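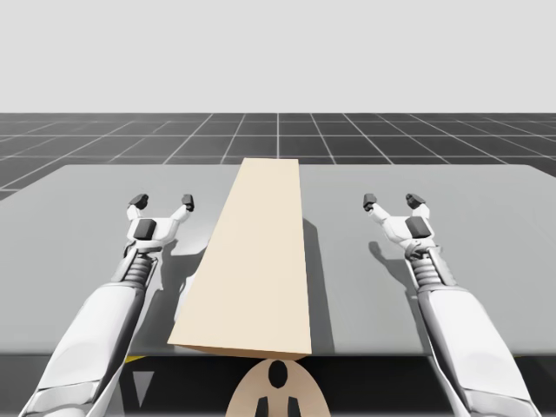
オルサム(Oltham)棟 定期安全点検表(所見付き)
対象:1階倉庫、荷捌き場、共用廊下、屋外階段、機械室、屋上
点検月:3月
点検者:Volodymyr Holovko
確認者:Hertta Tuominen
管理会社:Cluvance
様式番号:2577

判定区分
良:基準を満たし、処置を要しない。
観察:使用に支障はないが、次回点検で変化を確認する。
要修理:期限を定めて修理または交換する。
使用停止:処置が完了するまで使用を認めない。
対象外:設備がない、または今回の点検範囲に含まれない。

点検は目視、触手、打音および作動確認による。分解を伴う点検は行わない。消防用設備、昇降機および受変電設備の法定点検は別途有資格者が実施しており、本表はこれに代わるものではない。法定点検の報告書と本表の所見が食い違う場合は、報告書を優先したうえで現地を再確認する。

A 避難経路

A-1 共用廊下の有効幅が物品で狭められていないこと
判定:良
所見:北側廊下、南側廊下とも床面の黄色線内に物品なし。前回指摘した段ボールの仮置きは解消済み。南側廊下の壁付け手すりに台車の擦過痕があるが、ぐらつきはない。

A-2 避難口の扉が鍵を用いず内側から開くこと
判定:観察
所見:北避難口は問題なく開放。東避難口は開くが、レバーの戻りが遅い。錠ケース内の汚れまたはばねのへたりが考えられる。レバーを水平まで下げた状態から手を離し、自然に戻るかどうかを次回も見る。潤滑剤は錠前用の乾性のものに限る。以前、油性の潤滑剤を使った形跡があり、ラッチ周辺に黒い固着物が残っている。

A-3 避難口の外側に障害物がないこと
判定:良
所見:東避難口の外側に敷かれていた鉄板は撤去された。跡地の舗装にわずかな沈みがあるが、扉の軌跡には干渉しない。

A-4 誘導灯が点灯し、表示面に著しい汚損がないこと
判定:要修理
所見:荷捌き場出口上の誘導灯で、点検ひもを引いても非常点灯に切り替わらない。常用点灯は正常。蓄電池の寿命とみられる。器具本体の製造時期が古く、適合する蓄電池の供給が終了している可能性があるため、手配前に銘板の型番を控えること。他の誘導灯は切り替わりを確認した。

A-5 非常用照明が点灯すること
判定:良
所見:点検スイッチで全灯点灯。機械室の器具はカバー内に虫の死骸がたまっており、清掃を依頼した。

A-6 避難経路図が現況と一致していること
判定:要修理
所見:1階廊下の掲示図に、昨年度撤去した間仕切りが残っている。図面の現在地表示も実際の掲示位置と左右が逆である。差し替え原稿は管理会社が作成し、点検者が現地で照合したのちに掲示する。

B 防火区画と消火設備

B-1 防火扉が自動で完全に閉じること
判定:要修理
所見:機械室前の防火扉は、90度開放位置からは閉じるが、少しだけ開いた位置から手を離すとラッチの手前で止まる。閉鎖力の不足または戸当たりの塗膜の厚みが原因と推定する。戸当たり上部に塗料の盛り上がりがあり、扉側にも対応する位置に擦れがある。閉鎖速度の調整弁を先に触ると原因の切り分けができなくなるので、塗膜の除去を先行させる。

B-2 防火扉の閉鎖範囲に物品がないこと
判定:良
所見:くさび、紐、その他の開放固定具は見当たらない。

B-3 防火シャッターの降下位置に物品がないこと
判定:観察
所見:降下線の内側に物品はないが、隣接する棚に積まれた巻物状の資材が傾いており、崩れた場合は線内に入る。使用者に積み直しを依頼した。シャッターの作動試験は法定点検で実施のため今回は対象外。

B-4 消火器が所定の位置にあり、標識が見えること
判定:良
所見:点検対象は13本。全数が設置位置にあり、標識も見通せる。荷捌き場の消火器は台座の転倒防止板が曲がっていたため、その場で直した。

B-5 消火器の圧力、安全栓、ホース、外面に異常がないこと
判定:要修理
所見:屋外階段下の格納箱に入っている消火器の底縁に発錆がある。赤錆が塗膜を持ち上げており、布で拭うと鉄粉が付く。圧力計の指針は緑の範囲内だが、容器の腐食は圧力の良否と別に判断する。交換とし、交換品が届くまでは近接する廊下側の消火器で距離要件を満たすことを図面で確認した。格納箱の底に水抜き穴がなく、箱の更新も併せて検討する。

B-6 屋内消火栓箱の扉が開き、前面に物品がないこと
判定:良
所見:扉の開閉は円滑。ホースの折り畳み方は前回の記録と同じで、使用した形跡はない。表示灯は点灯している。

B-7 区画貫通部の隙間が充填されていること
判定:要修理
所見:機械室の壁を通る新しい配線の周囲に隙間がある。通信配線の増設時に既存の充填材を抜き、そのまま戻していない。施工者は処置済みと報告しているが、報告書に添付されているのは廊下側だけの記録であり、機械室側は未処置であった。両側から確認できる記録を再提出させる。

B-8 感知器の周囲に遮へい物がないこと
判定:良
所見:倉庫中央の感知器下は、棚最上段の積み高さ制限が守られている。

C 保管棚と床荷重

C-1 棚に最大積載質量の表示があること
判定:観察
所見:重量棚の表示は1スパン当たり3000kg。西側の列で表示板のビスが外れ、テープ留めになっている。読み取りは可能。ビスの再固定を行うまで観察とする。

C-2 支柱に変形、亀裂、著しい打痕がないこと
判定:使用停止
所見:西側の列の通路端の支柱に、フォークリフトの爪が当たったとみられるへこみがある。へこみは支柱の前面から側面に回り込んでおり、定規を当てると通りが出ていない。棚メーカーの判定を受けるまで、当該支柱が受ける両側のスパンを空にし、通路側に立入禁止のチェーンを掛けた。積荷は作業者立会いのもと上段から降ろした。支柱の部分的な叩き出しや当て板溶接は認めない。

C-3 支柱のアンカーボルトが緩んでいないこと
判定:観察
所見:打音で鈍い音のするボルトがあり、合いマークもずれている。増し締めを実施し、白色の合いマークを引き直した。次回、同じ箇所がずれている場合はアンカーの打ち替えとする。

C-4 梁の抜け止めピンが入っていること
判定:要修理
所見:中央列の最下段でピンの欠落を認めた。代わりに針金が通されている。純正品を手配する。予備のピンが棚卸し表には載っているが、工具庫に現物がない。棚卸し表の修正も必要である。

C-5 支柱ガードが正しく固定されていること
判定:良
所見:塗装のはがれは多いが、取付ボルトは効いている。C-2の箇所はガードより高い位置での接触であり、ガードの不良によるものではない。

C-6 長尺物が落下防止の処置をされていること
判定:観察
所見:立て掛け保管の鋼管は上部を鎖で拘束してある。木材は横積みで、桟木の位置が上下でそろっていない。現状の積み高さであれば崩れるおそれは低いが、これ以上積み増す場合は桟木を入れ直すこと。

C-7 床面に沈み、亀裂、段差がないこと
判定:観察
所見:荷捌き場と倉庫の境の目地で角欠けが進んでいる。台車の小径輪が引っ掛かる。樹脂モルタルによる補修を見積中。補修後は硬化が済むまで荷捌き場の動線を北側に寄せる必要があり、入荷の少ない時間帯を使用者側で指定してもらう。

D 荷捌き場と昇降設備

D-1 ドックレベラーが円滑に昇降し、保持できること
判定:良
所見:無負荷で昇降を確認。先端リップの展開も正常。ヒンジ部の給脂は前月に実施済みで、余分なグリスが床に落ちていたため拭き取った。

D-2 ドックレベラー下のピットに異物や滞水がないこと
判定:要修理
所見:梱包用の木片とストレッチフィルムが堆積している。排水口がふさがり、底に水がある。清掃時は保守用支柱を必ず立て、電源を施錠して行うこと。保守用支柱の収納金具が曲がり、支柱を取り出しにくい。金具を交換する。

D-3 車止めと緩衝ゴムに欠損がないこと
判定:観察
所見:緩衝ゴムの上端が裂けている。固定板の露出はない。

D-4 電動シャッターの障害物感知装置が作動すること
判定:良
所見:座板に軽く力を加え、停止後に反転することを確認。光電式の感知も作動した。押しボタンの「停止」の文字が摩耗して読みにくいため、銘板シールを貼り替えた。

D-5 フォークリフトの始業点検記録があること
判定:要修理
所見:記録簿に空欄がある。車両が稼働していたことは入出荷の記録から明らかであり、点検を省いたのか記入だけが抜けたのかは判別できない。後日の記入は認めず、空欄は空欄のまま残して余白に理由を記すこと。今後は鍵の貸出簿と記録簿を同じ場所に置く。

D-6 充電場所の換気と火気管理
判定:良
所見:換気扇の運転を確認。火気厳禁の表示あり。充電ケーブルの被覆に傷はない。洗眼器は通水して濁りがなくなるまで流した。

E 電気設備

E-1 分電盤の前面に作業空間があること
判定:良
所見:機械室、倉庫とも前面に物品なし。

E-2 分電盤の回路名称が現況と一致していること
判定:要修理
所見:倉庫分電盤で「予備」と書かれた回路が屋上の換気設備に給電している。誤って遮断すると換気が止まるため、当日に仮の表示を貼った。正式な表示は、行先を全回路で照合してから作成する。分電盤の扉裏にある図面も古く、増設分の記載がない。

E-3 漏電遮断器がテストボタンで動作すること
判定:良
所見:使用者の了解を得て、停止可能な回路のみ実施。停止できない回路は法定点検の停電時に行う。試験した回路はすべて遮断し、復帰した。

E-4 コンセントとプラグに変色、がたつき、ほこりがないこと
判定:要修理
所見:荷捌き場の柱付きコンセントで差込口の縁に茶色の変色がある。使用を止め、テープで封をした。直近に暖房器具を接続していたとの申告があった。暖房器具の側の刃にも変色があるため、器具も併せて外した。コンセントのみを交換して器具を戻すことは不可。

E-5 延長コードが恒久配線として使われていないこと
判定:要修理
所見:倉庫の事務机まわりで、延長コードが棚の裏を通り、結束バンドで固定されている。コンセントの増設工事まで、棚裏から引き出して床面の保護カバー内に収める。

E-6 電線管と支持金具に脱落がないこと
判定:観察
所見:屋上の支持台が片側だけ浮いている。屋根の防水層に荷重は掛かっていない。

F 屋外階段と屋上

F-1 踏板、蹴上げ、手すりに腐食や緩みがないこと
判定:要修理
所見:最上部の踊り場で、手すり支柱の根元に錆汁が出ている。打診で音が変わる。支柱の足元に水がたまる納まりで、過去の補修もシール材を重ねただけで終わっている。既存のシールを除去して母材の残存状態を確かめてから、補修方法を決める。確認が済むまで、手すりに寄り掛からないよう注意札を付けた。避難経路であり通行は止めない。

F-2 滑り止めがはがれていないこと
判定:観察
所見:踏板の先端で、通行の多い中央部の砂が落ちている。端部には残っている。雨天時の歩行で著しい滑りは感じない。

F-3 屋上排水口に詰まりがないこと
判定:良
所見:落葉を除去し、散水して流下を確認した。ストレーナーを留める針金が切れていたので新しいものに替えた。

F-4 屋上の手すりと点検通路
判定:良
所見:通路板の浮きなし。固定金具の欠損なし。

F-5 固定はしごの落下防止設備
判定:対象外
所見:安全索の年次検査中につき、はしごの下端を施錠している。鍵は管理会社が保管。

G 機械室

G-1 ポンプの異音、振動、漏れ
判定:観察
所見:Kostiukの送水ポンプで軸封部ににじみがある。滴下の間隔は約4分。運転音は前回と変わらない。受け皿の水位が上がり始めるようであれば、次回を待たずに連絡すること。

G-2 回転部の覆いが取り付けられていること
判定:良
所見:カップリングの覆いはボルトが全数入っている。前回は手締めのみであった。

G-3 弁の開閉表示
判定:要修理
所見:バイパス弁の「常時閉」の札が隣の弁に掛かっている。弁の開度自体は系統図どおりであった。札を正しい弁に掛け替え、ハンドルの縁に紐で固定した。系統図の弁番号と札の番号で字体の似たものがあり、これが取り違えの原因とみられる。札を作り直す。

G-4 制御盤の警報履歴
判定:観察
所見:Pravuraの監視盤に低水位警報の履歴がある。発報と復帰の間隔が短く、水面の揺れを拾ったものと考えられるが、断定できない。履歴を消去せず、次回の点検まで残す。

G-5 薬品の保管
判定:良
所見:容器に内容物の表示があり、受け皿に収まっている。酸性とアルカリ性のものは別の棚にある。安全データシートの綴りは扉の内側に掛けてある。

処置の管理

使用停止(C-2):棚メーカーの判定書を受領し、確認者が署名するまで解除しない。口頭での解除は認めない。
要修理で使用を止めたもの(E-4):交換後に差込みの保持力と発熱の有無を確認してから封を外す。
早期に処置するもの:A-4、B-1、B-5、B-7、D-2。
使用者側で処置するもの:C-4の棚卸し表、D-5、E-5の仮処置。
調査後に方法を決めるもの:E-2、F-1。
表示または図面の修正:A-6、G-3。

処置が終わった項目は、処置者の氏名、使用した部品の型番、確認方法を別紙に記入する。「対応済」のみの記入は受理しない。写しは機械室の綴りに入れ、原本は管理会社が保管する。

確認者記入欄(Tuominen)

A-2の東避難口は「観察」で了承するが、レバーが水平のまま戻らない状態が一度でも見られた場合は、その時点で要修理に上げる。

B-7は同じ施工者による再発である。前回は廊下側で、今回は機械室側の抜け。工事完了の立会いに点検者を加えることとし、Cluvanceから施工者に通知する。

C-2について、チェーンの掛け方が片側だけでは反対の通路から手が届く。両側に掛け直したことを夕方の巡回で確認した。降ろした積荷の仮置き場所はシャッター降下線の外であることも併せて確認した。

F-1の注意札は屋外用の材質に替えること。

点検者追記(Holovko)

F-1の札は耐候性のものに交換した。C-1の表示板は、C-2の判定が出て棚の積載条件が変わる場合に内容ごと作り直しとなるため、ビスの再固定だけを先に行う。E-2の照合は閉館後に実施する予定で、換気設備の停止時間を使用者と調整中。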